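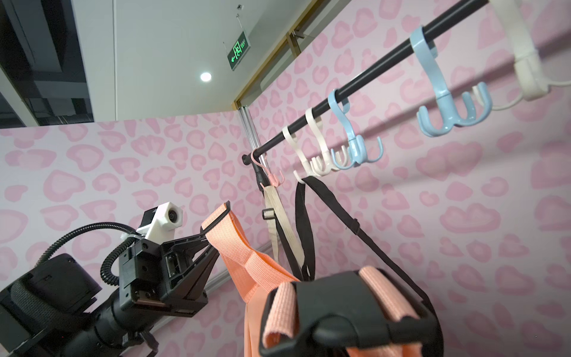
La correa color melocotón.

Inicio | Relatos | Archivo | Contacto

EL ÚLTIMO BARCO A VOMILHAM

Perdió el barco de las 9. Por poco. La pasarela ya arriba, el agua negra entre el muelle y el casco, y ella con la bolsa al hombro, la correa clavada en la clavícula.

—El siguiente, mañana —dijo el de la taquilla. Bajó la persiana.

Noviembre en Troltasdale. Todo cerrado menos el bar Belay, y el Belay casi. Entró. Olía a caldo y a lejía. Pidió un café, se lo sirvieron en vaso, quemaba. En la tele, sin volumen, el parte: viento del norte, olas, un mapa lleno de flechas.

En la bolsa llevaba 300 coronas, dos jerséis, la carta de su madre. La carta no la había abierto. Cuatro meses sin abrirla, de un cajón a otro, de una casa a otra. La letra del sobre se iba torciendo hacia abajo, como si el papel pesara.

—¿Va a la isla? —preguntó el hombre de la barra.

—Iba.

—Mi primo sale a las 2 con el Firnum. Lleva pienso. Si no le importa el olor...

No le importaba. Dijo que sí demasiado rápido y el hombre se rió, se secó las manos, llamó por telefono. Habló bajito, de espaldas. Sesenta coronas. Las contó sobre el mármol, despacio, y le parecieron pocas.

Esperó. Se durmió con la frente en el cristal, se despertó, otra vez las flechas en la tele. La una y pico. Un perro entró, dio la vuelta entera al bar y se fue.

El Firnum era más pequeño de lo que había imaginado. Sacos hasta arriba, una lona, una bombilla que bailaba. El primo no saludó. Le señaló un hueco entre dos pilas y allí se metió ella, con la bolsa en las rodillas, agarrada a la correa con las dos manos — como de niña, en el autobús del colegio.

Pasado el faro empezó lo malo. Golpes. Agua por encima de la borda, sal en los dientes. Pensó en la casa de Vomilham, en la cocina, en quién habria dejado encendida la estufa, si es que alguien. Pensó: ahora o nunca. Sacó el sobre. Lo rompió por un lado, mal, con el pulgar.

Una hoja. Una sola línea.

«Trae pan, que aquí no queda.»

La leyó a la luz de la bombilla, que iba y venía. Luego otra vez. Se metió la carta en la manga, contra la muñeca, y preguntó a gritos si en la isla habría alguna panadería abierta a esas horas.

—¿Qué? —gritó el primo.

—¡Pan!

Él soltó una mano del timón y le alcanzó media hogaza envuelta en un trapo.

Última actualización: noviembre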